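Work and Automation, Unit 4: Who Moves the Fruit?
Course handout, March 25, 2024

Read before the seminar. The Brivgate packet is 18 pages, and the tables can be skimmed. Everyone skims them anyway.

Brivgate packs mixed produce boxes. Until February, 112 people did the packing by hand. Management then brought in a system called Skoltard, which is meant to learn picking and placing from people who do it with hand-held grippers. The brochure said packers would be "freed for higher-value tasks." The higher-value task, for the first few months, was picking up fruit with a gripper. 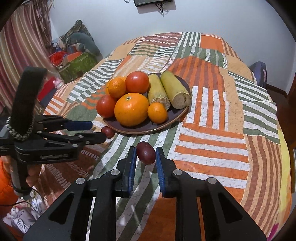 So the first change on the floor was a new job title. Packers became "demonstrators," at the same hourly rate, and were asked to do slowly what they had spent years learning to do fast. Several said in interviews that this was the first time a supervisor had ever told them to take their time. They found it suspicious.

Note three points for discussion.

Skill. Packers judge ripeness with their fingers. Put a tool between the hand and the tomato and much of that judgment goes missing, though the tomato still gets moved. Is this the same job?

Pay. A packed box is sold once. A demonstration can be reused for as long as the company likes. The contract covers up to 428 repetitions per shift and says nothing about what happens to them afterward. (Mägi, the union's bargaining guide, gives this 2 paragraphs, both gloomy.)

Pace. Fruit comes in whatever shape it pleases. Compare the task below with the Fleltura reading from Unit 3, where every part was identical and the workers were bored in a different way.
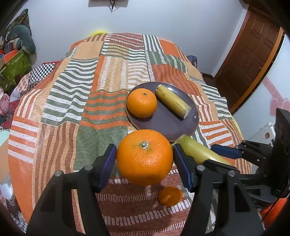
Fig. 2. Gripping a large orange between two padded fingers.

For the seminar, write one page on this question: if a worker teaches a machine her job, what is she owed, and when? Answers of "it depends" are welcome if you say on what. Bring the packet, including the tables.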